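Remote Demonstration of Bracket Handling: Progress at Purar

Work on the bracket task continued at Purar this month under the direction of Ezequiel Meléndez. Each demonstration is given by remote control, with the operator guiding the arm to a stamped metal bracket in the tray. The set now stands at 100 accepted demonstrations; a further 13 were set aside for hesitant approaches.

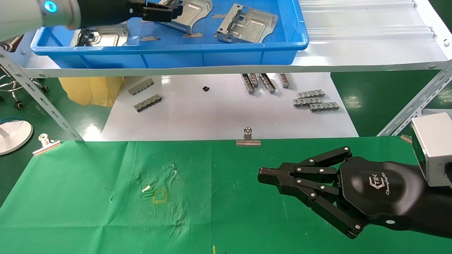

Page last changed: 20 Aug 2024

The gripper is brought over the bracket before it is lowered — a habit I ask every new operator to learn first. Brackets standing at an angle remain the harder case, and Nilton Cárdenas will record those next.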